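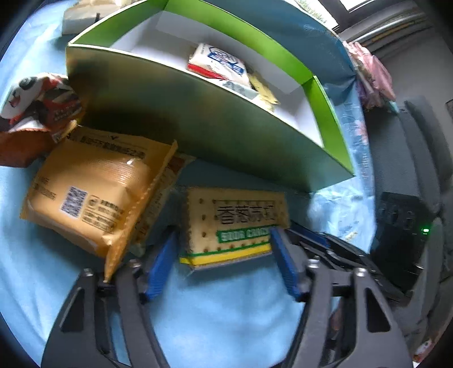

Duplicate finder, notebook

March, posted 4:10 p.m. by the maintainer, Clultik tools

Goal for this entry: get the duplicate file finder to finish a pass over the Sutis archive share without running out of memory, and stop it reporting hard links as duplicates.

Starting point. The old version walked the tree, hashed every file in full, and put the path and hash in one big dictionary. Fine on a laptop. On the share it spent nearly all its time reading video files that had no possible match.

Change 1: group by size first. Any size with only one file is dropped before anything is opened. This should have been in the first version. Zero-byte files go in a separate list and are never hashed. There are a lot of them, mostly lock files left by Prinov when it crashes.

Change 2: partial hash. For each remaining size group, read the first 16 KB and hash that. Only files that still collide get a full read. I tried 4 KB first. It was no faster on the share and it let too many of the Prinov project files through, as they all start with the same long header. Also tried reading a block from the end of the file in addition to the start. This helps with the project files, costs one extra seek per file, and is left in behind a switch (/tail). Off by default.

Change 3: hard links. On Windows the directory listing does not give the file index, so the file has to be opened to get it. I do this only for files that survive the partial hash. Two paths with the same volume serial and file index are the same file, and get printed on one line with a plus sign. They no longer count toward the reclaimable total.

Problem: paths over 260 characters. The walker skipped them silently. Added the \\?\ prefix to every absolute path at the point where the walk begins. The prefix turns off normalization, so forward slashes and ".." in the start folder now have to be cleaned up before it goes on. Network paths need \\?\UNC\ and drop the two leading slashes. Got this wrong the first time, and every folder on the share came back "not found."

Problem: junctions. The walk went in circles inside one of the old user profiles. Now skips anything with the reparse point attribute and writes the path to the log. This also skips cloud placeholder files, which is what I want, given that opening one starts a download.

Output. The report was written sorted by path. Changed to sorted by wasted bytes, largest first, and capped at 2000 groups unless /all is given. Sang opens the CSV without complaint at that size. Commas in file names were not being quoted. Fixed. Still writing the file as UTF-8 without a byte order mark, and accented names look wrong when the CSV is opened by double-click. Adding the mark would break the nightly script that reads the first column, so the script needs to change first.

Threads. Ran the hashing stage with 2 workers and with 4. On the local SSD, 4 is clearly better. On the share, 4 is slower than 2. Default set to 2, override with /t.

Still open:
- /tail reads past the start of the file when the file is smaller than the block. Needs a check.
- Access-denied errors go to the console and scroll away. Send them to the log.
- No delete option. Leaving it that way for now. The report is enough for the cleanup on the share.
- Rerun with the cache cold before writing down any timings.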